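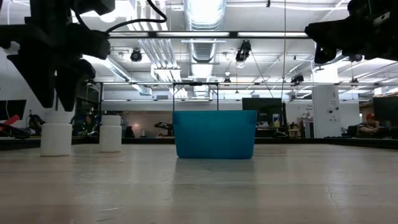
The Endar T-30 is a flat work surface for benches used in sorting, repacking, and small-parts kitting. It is sold as a top only and fits any frame that accepts the Trisaso hole pattern, including the older frames without cross-bracing. The face has a light wood-grain pattern and a gloss finish, and the far side carries a low black border rail that keeps small items from going over the back. Upright goods such as white capped bottles and a teal-blue plastic bin stand directly on the surface with no mat. The gloss is reflective enough to show a dark greenish image of the bin, and buyers who inspect parts by eye under strip lighting should consider the matte version (T-30M). Scratches and fine lines show on the gloss face under low-angle light. They are covered under Care, below.

Load and fit

Rated load is 165 pounds, evenly distributed, with the top fastened at all points. The rating drops when fasteners are left out. Do not stand on the top or use it as a step. Point loads, such as the foot of a vise or a clamp jaw, need a spreader plate on the underside.

The top ships with 2 mounting rails, already attached. Set the frame level before fastening. A frame that is out of level will pull the top into a twist, and the twist stays after the frame is corrected. Tighten the center fasteners first and work outward. Hand tools only — impact drivers strip the inserts.

The border rail is a separate part and can be ordered without the top. It is not structural. Do not lift the bench by it or hang bins from it.

Use with bins and containers

Bins that are wider at the top than at the base should be placed with the full base on the surface. Overhang at the front edge is the usual cause of tipping, particularly when the bin is filled from one side. For bottle work, leave clear space between the bottles and the receiving bin. Crowded layouts slow the reach and lead to knocked caps.

The surface has no drain and no raised front lip. Liquids will run to the front edge if the bench is out of level. For filling or decanting, order the Mekonnen tray insert, which sits on top and lifts out for washing.

Care

Wipe with a damp cloth and a mild detergent, then dry. Do not use abrasive pads, acetone, or chlorine cleaners stronger than the dilution printed on the care card. Short scratches in the gloss layer are cosmetic and do not affect the load rating. A jagged or branching line should be checked with a fingernail. If the nail catches, the line has gone through the gloss layer, and the top should be kept away from standing liquid until it is sealed with the repair resin (part T-30R). If a line reaches an edge, replace the top.

Dragging a bin with grit on its base does more damage than normal handling. Fit felt or silicone feet to bins that stay on the bench, and lift those that do not.

The gloss layer was tested for 3,000 wipe cycles with the recommended detergent. There was no loss of pattern. Some loss of gloss was recorded at the front edge, where the cloth reversed direction.

Ordering

Tops are cut at Plimville and ship flat between two boards. Keep the boards until the top has been inspected. Edge damage must be reported before the top is fastened to a frame — claims made after mounting are handled as repairs. Orders received by noon on Monday go out the same week. Custom cutouts add 30 days and cannot be returned.

Endar product desk
June
Reading time: 3 min

Related items
T-30M matte work surface
Border rail, black, low
Mekonnen tray insert
T-30R repair resin
Trisaso bench frame, fixed height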